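Subject: Re: [Wellorley Kitchens] dish racks for small counters
Date: 23/04/2025

> We're down to 28 inches of counter in the new place and my wire rack
> is rusting at every joint. Has anybody switched to wood? Does it get
> moldy? And do dinner plates stay up, or do they flop over?

Hi all,

I switched to wood back in October and I'm never going back! Mine is the folding kind from Hashemi (I paid 52 dollars with shipping, which made me gulp a little). No mold so far, but I do stand it on end by the window overnight and rub it with mineral oil whenever it starts looking thirsty. Don't ever leave it sitting in a puddle – I ruined a cutting board that way.

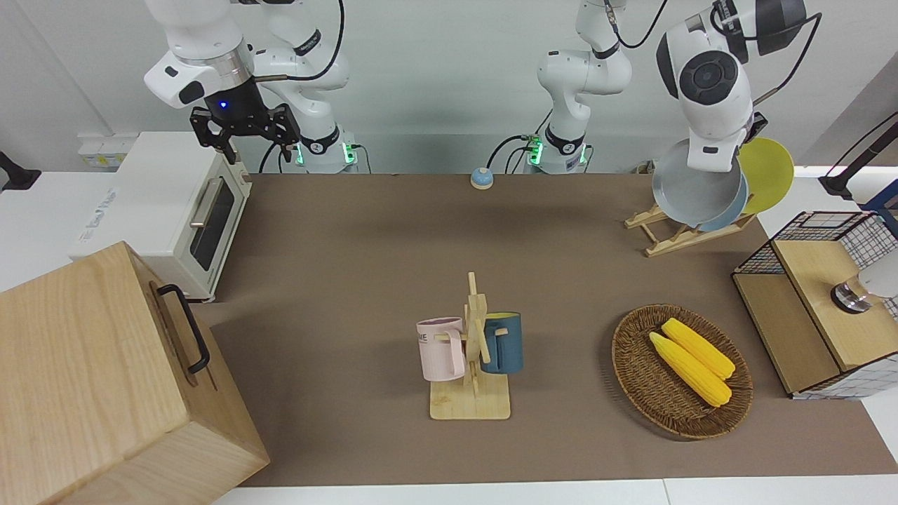
Plates were my big worry too, because ours are the heavy Zevgate ones and they slid all over the place in the old wire thing. Wooden slots seem to grip them better. A gray plate like the one standing in the rack there is just the sort of thing I mean, and I can grab ours by the rim without knocking the neighbors over. A flat brown covering across the table is worth copying too if your top stains easily, though I'd put a towel on it under a rack full of dripping dishes. Bowls are another story. The deep ones lean whatever you do, so mine go upside down on a towel next to the toaster oven.

If you want to see one in person before you order, the kitchen store in Britthorpe had a couple out on the floor last time I went. Measure your faucet clearance first!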